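Sev on everything

I have a theory that you can tell how a week is going by how much sev is left in the tin. Mine was down to dust by Monday evening, so you can guess. I'd put it on beans on toast, on a jacket potato, on a bowl of tomato soup (try it, please!) and, at one low point, on buttered rice straight from the pan.

So off I went to Pramon, the little supermarket up the hill from the Zutholm stop. I love this shop. It's all grey metal shelves and handwritten prices, and I go in for one thing and come out with my arms full. The biscuits are up top, Marie and Krackjack, and underneath them is a whole row of Balaji Aloo Sev in those shiny purple pouches. 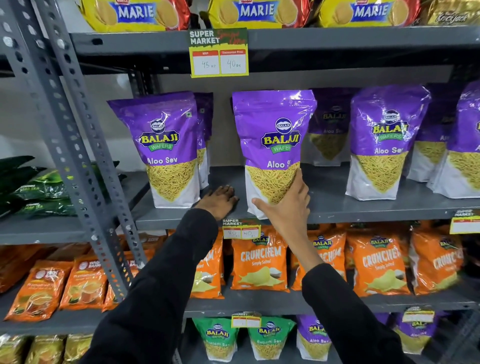
If you've never had aloo sev, it's thin crunchy noodles made with potato and gram flour, fried and spiced, and you eat it by the handful while telling yourself you're about to put it on something. The potato makes it softer than plain sev, so it sort of melts after the first crunch. Plain sev is lovely too but it can be a bit fierce on the roof of the mouth. Aloo sev has a little tang to it as well, and I could eat it all day.

My favourite thing to do with it is a very lazy chaat. Boil a few potatoes, let them cool, chop them up small and tip them into a big bowl with a drained tin of chickpeas, half a red onion, a tomato and lots of coriander. Then yoghurt, loosened with a splash of water and a pinch of sugar, then tamarind chutney, then green chutney if you've got it. I make the tamarind one in a big jar and it keeps for ages in the fridge. The sev goes on right at the end, much more than looks sensible, and you have to eat it straight away — five minutes later it's gone soft and sad.

It's brilliant on eggs too. Scramble them slowly with green chilli and onion, pile them on toast and shower the lot with sev. I had that for breakfast and then again for tea, and I'm not sorry. 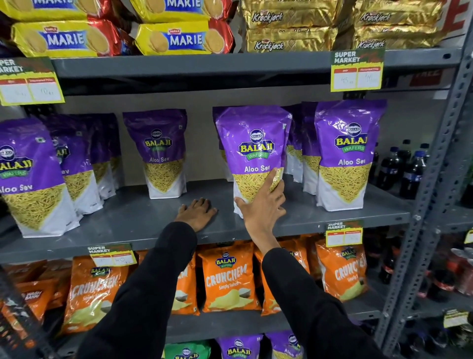 I never manage to leave with only the sev, of course. Marie biscuits are for dunking and I get through a shocking number of them in winter. Krackjack is the one I hide at the back of the cupboard, because that sweet and salty thing it does is dangerous with a mug of strong tea. I've been crushing them up for a cheesecake base as well! Same butter as you'd use for digestives, no extra salt, and a lemony filling on top. I used up to 900 g of soft cheese for the big tin, which fed everyone at the Gornis street lunch with a slice left over for me.

One note on storing sev, as I got this wrong for years. A peg on the pouch won't do it. Tip the lot into a tin with a proper tight lid and keep it well away from the kettle. Mine lives in an old Vaněk coffee tin on the shelf by the window and stays crisp for as long as I can leave it alone.

Next I want to try it on a cheese toastie, inside and out, pressed into the butter so it fries a bit. I'll report back when I've cleaned the pan.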